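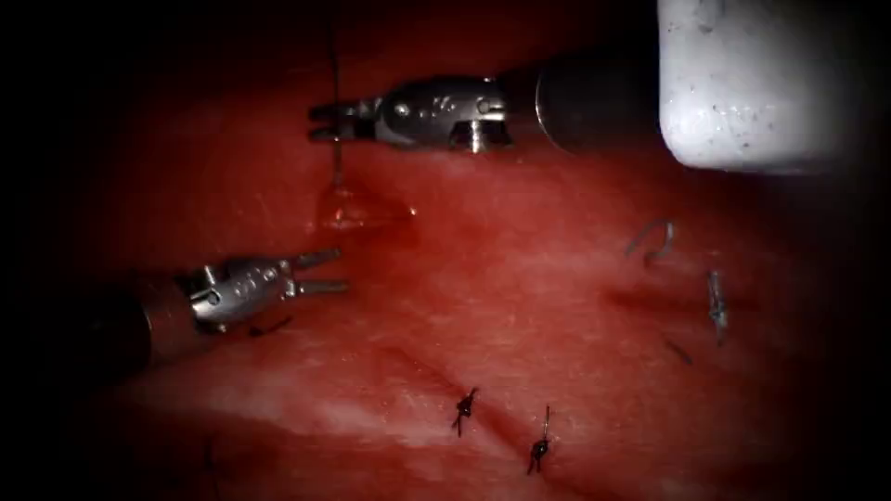
Several dark stitches already tied, and a strand standing up from the tissue.

Stitching evenings are back at Favness, and they're nearly full

If you walked past the skills room at Favness in February and wondered why the lights were on at 9 p.m., that was us. The suturing evenings are running again, and I've been to both of the first 2 now, partly for this newsletter and partly (okay, mostly) to see if I could still tie a decent knot.

The short version of the news: there are 100 places this season, 158 people asked for one, and Ildikó Borbély is trying to squeeze in another block before summer. She runs the program from the Skarklow office and she sounded tired and pretty happy when I called. "I had planned for half of that," she told me. "I was going to put up posters. I never got to the posters."

Each evening lasts 3 hours with a break in the middle, and it's all stitching. No slides! You get a quick talk at the start about where the needle goes in and where you'd like it to come out, and then it's bite, pull through, tie, again and again. Fanni Vida teaches most of it. She has a way of going quiet when you've pulled too hard, and it's much worse than being told off.

The first evening was interrupted stitches, each one tied and cut before you start the next. I thought I knew these. My first few looked fine until Fanni asked me to look at the spacing, and then I couldn't look at anything else. The woman next to me, a second-year resident who'd driven over from Jerkach after a full shift, had a beautiful even line going and kept apologizing for being slow. She was slow. Her knots were also sitting flat, and mine were leaning over like old fence posts.

The second evening was needle handling, and I learned more in that session than I expected to. The curve of the needle does a lot of the work if you let it. You hold it square in the jaws, you go in straight, and then you follow the arc around. Push it forward like a sewing needle and you drag the tissue along with it. I did plenty of that. There's also the matter of where in the jaws you hold it, and how you set it up again for the next bite without chasing it all over the place, and Fanni spent a good while on that with the newer people.

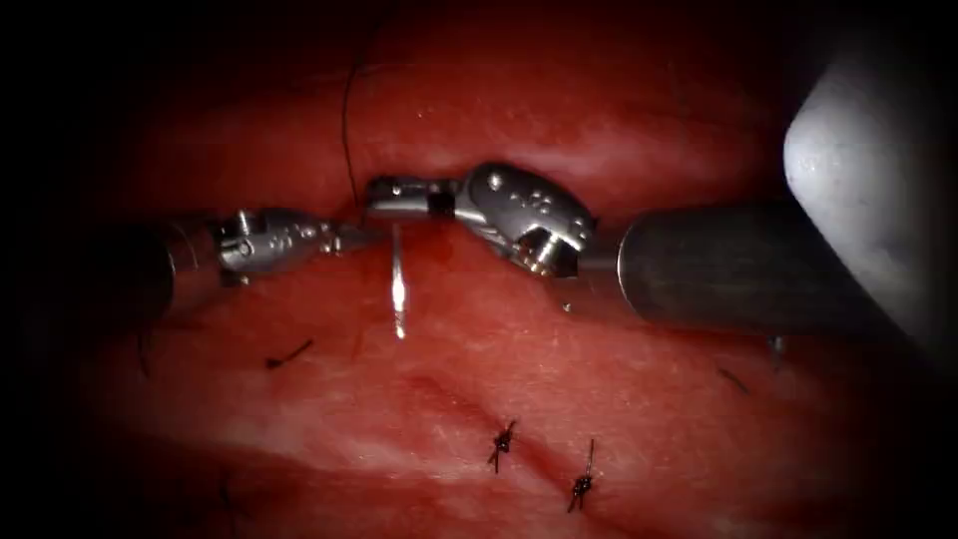

Curved needle in the jaws, point of the evening in one piece of shiny metal, with the black thread running up behind it.

Thread was the other big topic. Leave the tail too long and you end up fishing around for the end with every throw. Too short and it slips back through, and you get to start over with the whole group pretending not to notice. I asked Fanni what she'd tell a beginner to practice at home and she said loops, just loops, with any old cord, in front of the TV. "Boring is fine," she said. I've been doing mine with a shoelace.

A few practical things. The Kozma building door locks at 6 p.m. now, so if you're coming straight from work use the side entrance by the bike racks. Bring reading glasses if you own them. There's coffee at the break but the food last time was one plate of crackers, so eat first — I didn't, and regretted it by the last hour.

The people still on the waiting list should hear from Ildikó by email once the extra dates are set. She's asked that anyone who has a place and can't use it let her know early, even if it's only the one evening, and she'll pass it along. Next up is the running stitch, and I've put my name down for that one too.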